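Butness kitchen notebook, December, 10 past four

Cutlery corner today. The chopsticks have been living in a drawer at Buria with the tea towels, and I'm fed up with fishing for a matching pair every lunchtime. So out they all came, on to the round glass table next to the beige holder with the hearts on it.
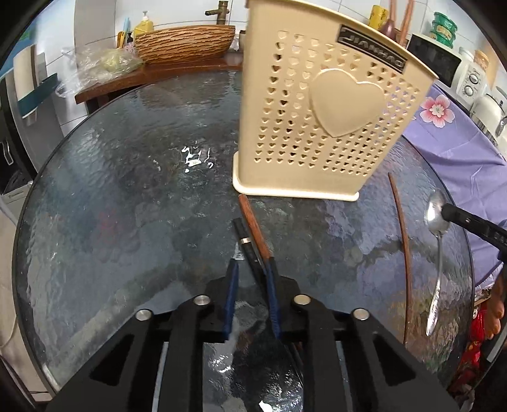
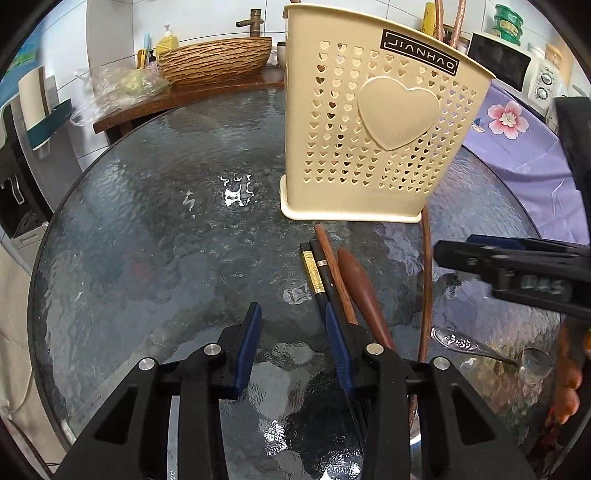
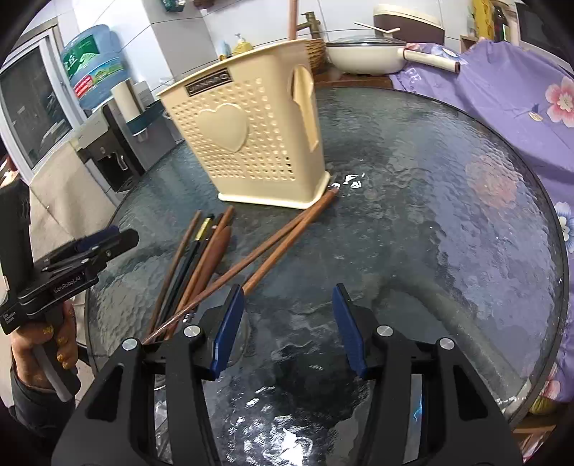 The holder and the chopsticks on the glass table.

Toon Wouters wants the wooden ones kept apart from the dark ones – fine by me, but he can do the sorting! I'd sooner have pairs held with a rubber band and leave it at that. Still need to ask Carbone for 2 more holders, same height if they have them, and to oil anything wooden before it goes back. The oil is on the top shelf, behind the rice.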